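Subject: Re: [breltulura-neighbours] Rainwater tank fittings and the council rebate

Hi all,
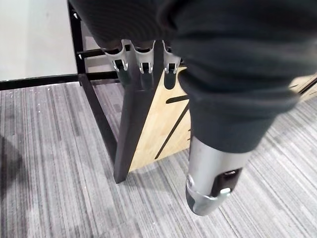

Following up on the tank questions from last month. We finished ours in January, so I can answer most of them now. For those who weren't on the list then, the message I'm replying to said:

> We are looking at putting a tank behind the garage and would like
> to know what size other people went with, whether the pump is
> worth it, and how long the paperwork took. The block slopes away
> from the house, so gravity might do for the veggie patch but
> probably not for the toilet. Does anyone know if the rebate
> still covers second-hand tanks?

Size first. We went with 2 slimline tanks joined at the base instead of one big round one. The side path is narrow and the neighbour's fence is close, and a round tank would have blocked the gas meter. If you have the room behind the garage, a single round tank is cheaper per litre and has fewer joints to leak.

Ours came from Pellegrini in Bridthorpe. Delivery was $72 and they left the tanks on the nature strip, so have a few people at home to help carry. They were happy to swap the outlet to the other side at no charge, but you have to ask before it leaves the yard.

The pump is a Jostis. It runs the toilet and the washing machine and I have no complaints about the pressure. It is louder than I expected at night. We put it on a rubber mat, which helped a bit – a proper cover would be better, and that is on the list for winter. For the garden alone I would leave the pump out and use the slope.

Don't skimp on the first flush diverter. Our gutters sit under a big spotted gum and the first rain after a dry spell comes through brown. Clean the leaf screens at the same time or it backs up over the gutter.

Paperwork took 67 days from lodging the form to money in the account. The council wanted the plumber's certificate and the receipt, and they sent the form back once because I had left the roof area blank. Our rebate came to $1000, with the toilet connection included. As I read it, second-hand tanks are not covered, though the plumbing work might be. Ring and check before you buy.

I still have a length of 90 mm stormwater pipe and a couple of elbows left over. Free to anyone in Breltulura who can pick them up. Reply off list, please.

Cheers
Tank on the corner block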